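Navgate canvassing software: review for small campaigns

By the Skulbridge Ward Notes desk
November
14 comments | 37 shares

Navgate is a canvassing and candidate management package for local election campaigns. It holds the marked register, cuts it into walks, sends the walks to phones and collects the answers. A licence costs £189 for one election period and covers a single council area. We ran it through the selection period and the first stretch of the campaign in three wards: Ketanwood, Garba and Skulbridge Central. What follows deals with the desktop program first, then the phone app, then the reports.

Installation on the desktop is simple. The program asks for a ward name, an electoral area code and a register file in the format the council supplies. Ketanwood loaded at the first attempt. Garba did not, and the message said only "row mismatch". The fault was a stray comma in an address field, found by opening the file in a spreadsheet and sorting on the last column. Navgate should point to the line that fails. Older and cheaper packages do this.

Once the register is in, the program asks for candidates. Each seat has a record with a status of open, shortlisted, selected or nominated. A person can be moved from one seat to another without losing the contact history attached to them, and this is well done. In Skulbridge Central the selected candidate was moved to Garba late in the process and a new name was put in. The change took a few clicks, the leaflet templates picked up the new name, and the old one stayed in the log with the date and the user who made the change. A printed log of this kind is useful when members later ask who was selected for what and when.

Nomination papers are handled less well. Navgate can check that each person signing a paper is on the register for that ward, and it can warn when the same elector has been entered on two papers. It cannot tell whether the signature was taken before or after the new register came into force, so anyone collecting names across that change has to check the elector numbers by hand. The manual mentions this in a footnote. It ought to be on the screen.

Walk cutting is the main reason to buy the package. You draw a line round some streets on the map, set a maximum size, and Navgate splits the area into walks. The default maximum is far too large for an evening session in a ward with long front paths. We set it lower and saved the setting as a profile. Profiles can be copied from one ward to the next, but the boundaries cannot, even where two wards share a road. The shared road between Ketanwood and Garba had to be drawn twice, and on the second drawing we missed a block of flats set back from the kerb. There is no warning for electors left outside every walk. You have to run the "unassigned" report and read it.
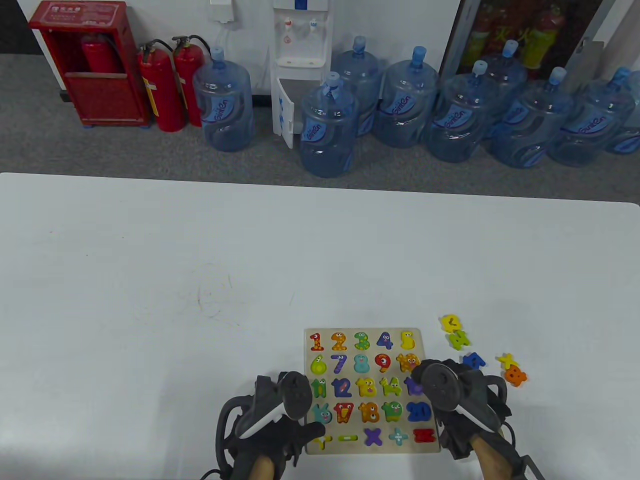 Door order within a walk is the weakest part of the desktop program. Navgate reads house numbers as one continuous run and prints them that way unless told otherwise. The wooden number board in the photo is laid out on the same principle, with 1 to 5 in the top row, 6 to 10 in the second and so on down, and a Navgate sheet for a new street looks much like it. Most roads in these wards have odd numbers on one side and even on the other, so a canvasser following the sheet would cross at every door. The fix is a tick box called "split by side", found under Street Properties, and it has to be set for each street separately. There is no way to set it for a whole ward. In Ketanwood this was the longest single job in the setup.

House names are a second problem. Navgate puts them at the end of the street in alphabetical order. You can drag each one to its proper place, and the place is kept when the register is updated, but somebody has to know where the house is. For Garba, where the lanes have few numbers, we kept the old paper sheets beside the screen and copied the order across.

The phone app is better than the desktop program in most respects. It opens to the walk you were last given, shows one street at a time and has large buttons for the usual answers. Voting intention, likelihood of voting, postal vote and poster request each take a single tap. Notes are typed in a free text box. The app stores everything on the phone when there is no signal and sends it later. We switched off mobile data for a full session in Garba and lost no entries, though the times recorded were those of the upload and not those of the conversations. If you rely on contact times for anything, write them in the notes.

Each walk can be open on 2 phones at once. A third phone is refused with the message "walk in use". For pairs this is fine. For a larger team working both sides of a long road it means cutting smaller walks, and that takes you back to the desktop. Answers entered on one phone appear on the other after a short wait, and where both people record the same door the later entry wins. The earlier one is kept in the history — look under the elector's record, then Changes.

Battery use was moderate. The map is what drains the phone, and turning it off makes a clear difference. The list view works perfectly well without it. Text size follows the phone's own setting up to a point, after which the answer buttons overlap. This was reported to Navgate and a reply came promising a change in a later release. It had not arrived when this review was written.

Reports are adequate. The standard set covers contact rate by street, intention by walk, postal voters still to be contacted and poster sites. They export as a spreadsheet or as a printed sheet. The poster report sorts by surname, although anyone delivering posters needs it by street. You can re-sort the spreadsheet version, but the printed one is fixed.

The export has a ceiling of 600 rows per file. Anything longer is split into several files with the headings repeated in each, and these have to be removed before the files are joined. The ceiling is not mentioned on the sales page. For a single street report it does not matter. For a full ward it does, and anyone moving data to a print firm should allow time for it.

Polling day mode was tested with dummy data only. Numbers taken by tellers are entered at the desktop and the matching electors drop off the knocking-up list on every phone. In the test this happened quickly. Entering a wrong number and removing it again put the elector back on the list, as it should. We would still print a paper set the night before, and Navgate has a button for that, which also puts the elector numbers in a larger size for reading in poor light.

Data protection settings are clear. Each user has a role, roles limit what can be seen, and a phone can be cut off from the desktop if it is lost. Access ends when the licence ends, after a short period for export. Deletion has to be confirmed by a second user. The privacy notice supplied with the package is generic and needs your own imprint and contact address added before use.

Support is by email. Replies to three questions came the next working day and two of them answered the question. The third sent a link to the manual page we had asked about.

For a campaign fighting one ward of ordinary streets, the price is fair and the phone app alone will save a good deal of typing. For several wards, or for a place like Garba with named houses and lanes, the setup time is heavy and should be started well before candidates are in place. Campaigns that already have a settled set of paper walks should ask for the trial version and load their most awkward street first.

Filed under: Campaign tools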